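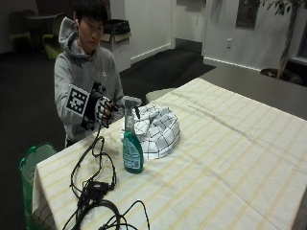

Subject: Re: [makers-list] Palier open evening – anyone go?
March 8, 2026

Hello all,

I did go, and I'm so glad I made the trip (110 miles there and back, but never mind that!). To answer the question at the bottom first: yes, you can walk right up and talk to people, and they're very happy to be interrupted.

The bit I liked best was the glove table. Someone sits there wearing a black sensor glove, with a square marker patch strapped to the forearm, and does ordinary household jobs while the movements get recorded. A towel, a spray bottle, a tablecloth, all things you'd have at home. I had a go myself and was hopeless for the first few minutes – you become terribly aware of your own fingers – and then I forgot I had it on, apart from the cable, which I kept catching with my elbow.

Upstairs they had Hầu, the two-armed machine from the Drokovard people, folding tea towels. Slow, but neater than mine! It dropped one and the whole room went "ohh". The talk was a bit heavy on slides for me (and the tea ran out), though the chap giving it did stay behind for questions.

They're doing it again in April, in the bigger hall at Stoltden. Entry is free but you have to book, and there are 167 places. I've put my name down for two, so if anybody near me wants a lift, shout.

> Did anyone from the list get to the Palier evening? I couldn't
> make it and would love to hear what was on show. Is it hands-on
> or do you just stand behind a rope? Thinking of bringing my
> daughter to the next one, she's 7 and mad about robots.

I'd bring her. No ropes anywhere that I saw, but do ask them about glove sizes before you set off, as mine was on the large side.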